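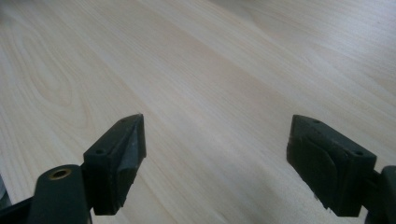

Covadonga Ibarra
2025-08-02

How far apart can A1C and a glucose monitor be?

I have had type 2 diabetes for 15 years. My last lab A1C came back higher than I expected. My sensor app gives an estimated figure for the same three months and it is clearly lower, enough that one says "on target" and the other says "not on target." I wear the sensor nearly all the time. I take it off for a day between sensors now and then, but no more than that.

My clinic goes by the lab number and wants to talk about adding a second drug at my next visit in October. I don't mind taking it if I need it, but I would like to know which number is right. I was also told last winter that my iron was low. I took tablets for a few weeks and then stopped because they upset my stomach. I don't know if that has anything to do with it.

Has anyone had the same gap, and what did your doctor do?

Hicham El Ouafi

Yes, the iron can matter. A1C measures how much sugar has stuck to your red blood cells, and it assumes those cells live a normal length of time. When you are short of iron the cells tend to be older on average, so they have had longer to pick up sugar. The lab number can then read high compared with your real average. Some other conditions push it the other way - recent blood loss, a transfusion, certain inherited blood types.

The app does something different. It takes the average of your sensor readings and turns it into a percentage with a formula. The formula was worked out from groups of people, and plenty of individuals sit above or below it all the time without anything being wrong.

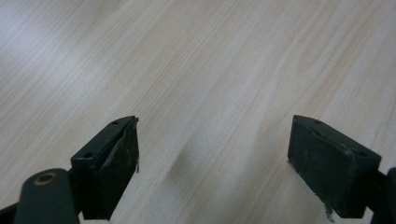
So neither one is simply "right." What I would do in your place is ask for a blood count and a ferritin test before October, and tell them you stopped the tablets. Ask if fructosamine would be useful too. It looks back two or three weeks and does not depend on red cells, although it has its own problems if your protein levels are off.

Also print the sensor report and bring it. The page with time in range is the one most clinics want. Check a few readings against a finger stick, at a time when your glucose is steady, so you can show that the sensor is not reading low. Don't change any of your medicine before you have talked to them.

In my case the gap got smaller after my iron was treated, but it never closed. My doctor now writes both numbers down and looks mainly at the sensor.

Ayman Farouk

Mine were always different. I went with the lab one and took the extra pill, no problems so far.

Doaa Nasr

If the tablets upset your stomach ask about taking one every other day, or a different kind. My pharmacist suggested it and I managed fine on that. Don't just leave the iron alone, they should find out why it was low in the first place.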